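Some notes on lamps and ceilings, for a workroom or a kitchen with a high ceiling. I collected them over the winter, and I write them down now while I still remember which ladder I used.

## Dust on the long lamps

The long fluorescent fixtures collect dust on the top side, where you never look. Turn them off at the wall and wait until they are cool before you go up. I use a dry microfiber cloth first, then a second cloth that is only a little damp, then dry again. Never spray a cleaner up at the lamp. The liquid runs into the end of the fixture, and the drops also fall in your eyes – I learned this with a bottle of Vasseur glass cleaner and a lot of bad words.

If the lamp has a plastic cover, take it down and wash it in the bathtub with dish soap. Let it dry standing up. Do not rub it with a dry towel, it becomes full of static and the dust comes back in a few days.

When a tube breaks, open the window and leave the room for a while. Do not use the vacuum cleaner. Pick up the pieces with stiff paper and tape, put them in a jar with a lid, and ask your town where they take old tubes. Mine takes them at the same place as paint.

## Pipes that you can see

Many people like open pipes now, but they must be cleaned like a shelf. An old cotton sock over a long broom handle is good for the upper side. Fix it with a rubber band and pull it slowly toward you. If you pull fast, everything falls on the table below, so cover the table with an old sheet.

Do not hang plants, bicycles or extra lamps from a pipe. Even a strong pipe is fixed for its own weight and not for yours. For hanging things, find the beam and put a proper hook in it.

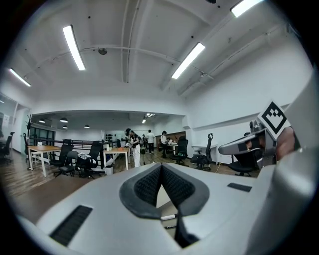 A high ceiling also eats the light. With only lamps at the top, the room is bright in general but your hands are in a gray shadow, especially when you stand with your back to the lamp. I tried stronger tubes and it was not much better. What helped was a small lamp low down, near the work. I bought a clamp lamp from Matavora and moved it from place to place for a week before I decided where it should stay. I recommend to do this before you drill any hole.

## Small pendant lamps

Small pendants look nice in a row, and they are good in a part of the room where the ceiling is lower. Some things I do with them:

- Hang the first one, sit down under it and look straight ahead. If the bulb shines in your eyes, it is too high or the shade is too wide.
- Buy all the bulbs in the same box. Two bulbs with the same number on the package but from different brands can have a different white.
- Wipe dark shades with a soft brush. A wet cloth leaves lines that you see in the evening.
- Write the date on the base of a new bulb with a pencil. The one I changed most recently says 26 Feb 2023.

## Walls and ledges

White walls give back a lot of light, if they are clean. For marks I use a soft sponge and warm water with one drop of soap, beginning from the bottom and going up. If you begin from the top, the dirty water makes stripes on the dry wall and they are hard to remove.

A long ledge high on the wall is a dust place too. I put on it a strip of lining paper, the Sirkulstead one that comes in a roll of 11 yards. Twice a year I roll the paper up with the dust inside and throw it away. From the floor you don't see the paper if you cut it a little narrower than the ledge.

## The ladder

Mine is a Wiltetti with four steps and a rubber mat under the feet. Before I go up, I put the cloths in my apron pocket, so both hands are free. For the highest lamp it is too short – for this one I borrow a taller ladder and ask somebody to hold it.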